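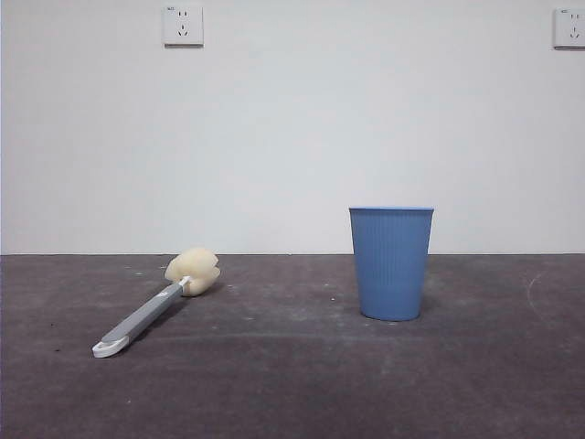
Abb. 4: Becher und Schwammbürste in Ausgangslage für die Übung »Becherreinigung«

4 Einrichten der Spülzelle Tveit

4.1 Was sich an Ihrem Arbeitsplatz ändert

Ab jetzt übernimmt der Arm das Schrubben! Wer in der Spülküche Farnelau bisher ganze Schichten mit der Bürste in der Hand verbracht hat, stellt künftig Teile bereit, prüft die Ergebnisse und bringt der Zelle neue Gefäße bei. Das Einlernen macht wirklich Spaß, und Sie brauchen dafür keine Programmierkenntnisse – Ihre Erfahrung mit schwierigen Rändern und Böden zählt hier viel mehr. Im Pilotbetrieb in Udham kamen die besten Abläufe von den Leuten, die vorher am Becken standen.

4.2 Übungsteile auslegen

Voraussetzung: Die Zelle steht auf HALT, die Anzeige leuchtet gelb.

1. Becher aufrecht auf die Bodenfläche stellen, den breiteren Rand nach oben.
2. Schwammbürste links davon flach hinlegen. Der Schwammkopf zeigt schräg nach hinten rechts, die Öse am Griffende nach vorn.
3. Zwischen beiden Teilen reichlich Platz lassen.
4. Die Arbeitsfläche verlassen und die Schranke schließen.

Hinweis: Staubspuren und helle Flecken auf dem Beton stören die Erkennung nicht. Nasse Stellen dagegen spiegeln und müssen vorher aufgewischt werden.

4.3 Ersten Durchlauf starten

1. Am Bedienfeld »Malach« das Programm 19 wählen.
2. Tempo auf 30 Prozent stellen.
3. START gedrückt halten, bis die Anzeige grün leuchtet.
4. Den Ablauf von außen beobachten. Bei Bedarf mit PAUSE anhalten und den Greifpunkt über die Pfeiltasten verschieben.
5. Mit SICHERN übernehmen. Der Ablauf steht danach allen Schichten zur Verfügung.

VORSICHT – Quetschgefahr! Niemals bei grüner Anzeige in die Zelle greifen, auch nicht, um einen umgefallenen Becher aufzurichten. Erst HALT drücken und auf gelbes Licht warten.

Meldung 151: Bürste nicht gefunden. Lage nach 4.2 prüfen, dann Schritt 3 wiederholen.
Meldung 238: Griffkraft zu hoch. Wert um eine Stufe senken.

4.4 Schichtübergabe

Tragen Sie neue oder geänderte Abläufe mit Ihrem Kürzel in die Übergabeliste ein. Ideen für weitere Gefäße sammelt Siv Amundsen, Schichtleitung – auch die ungewöhnlichen sind sehr willkommen. Die nächste Einlernrunde findet im Oktober statt.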